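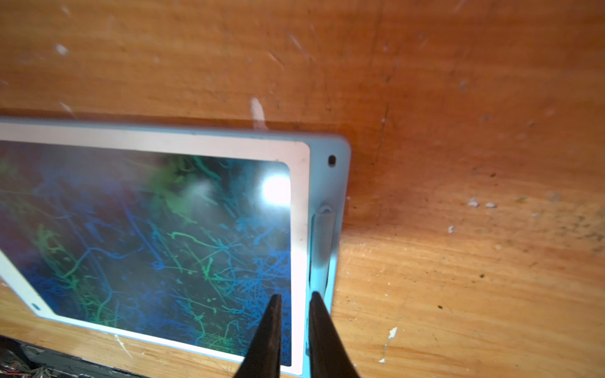 Nanami Onishi asked on Thursday whether a first arm build should start with a pick and place kit or with loose parts, and said the kit pages all assume you own a lathe. Loose parts are fine, and you don't need a lathe. The rest of the questions we get at the shared bench are below.

Sollach Arm: Frequently Asked Questions

What do I need to build one?
A Zindov controller board, 6 servos, a power supply, a wrist camera and a pair of fingers. A screwdriver set and a crimper cover most of the assembly. The shop has both.

Can I print the fingers myself?
Yes. The files are in the Bíró folder on the shop computer. Print them flat with the inside face up. Expect to sand the tips.

How long does it take?
Most people need 3 weekends. Wiring takes up more of that than the mechanical work.

What should I practice on?
Flat things with a raised edge. Tablets in cases are good because the arm has something to catch on. Take a run at the long side first and leave the corners for later.

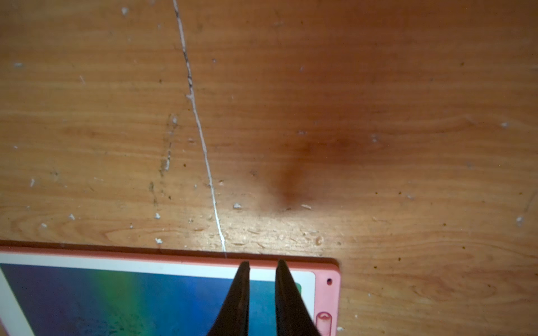 Fingers at the top edge of a tablet in a pink case.

Do I have to clear the table first?
Only the large items. Scratches and crumbs don't matter much to the gripper, but strong glare will confuse the camera. Move the lamp before you start changing settings.

Why does my gripper miss thin objects?
Usually the wrist zero is off. Run the Avex calibration again with the fingers fully closed, then open them and check both sides against a ruler. Pens and styluses are the hardest things on the practice list.
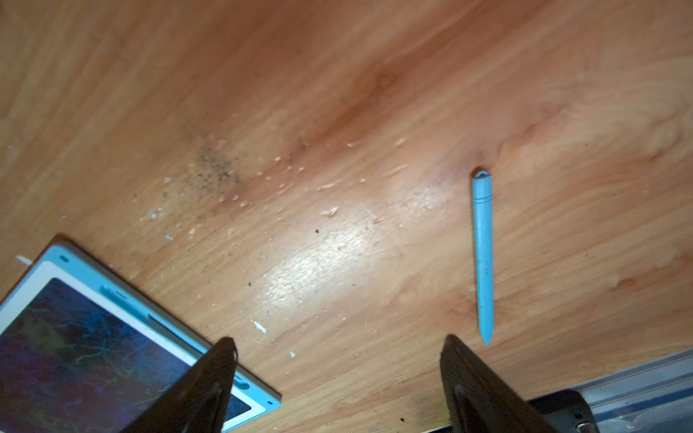 If it still misses after calibration, slow the last part of the approach and lower the wrist a little at a time. Save each change under a new name so you can go back.

How many tries should I record?
We ask for 200 per object. Save the failed ones too.

Can I leave my arm at the shop overnight?
Yes, on the back shelf, unplugged and tagged with your name. Shelf space is limited to 26 bins. Ask at the desk for a free one.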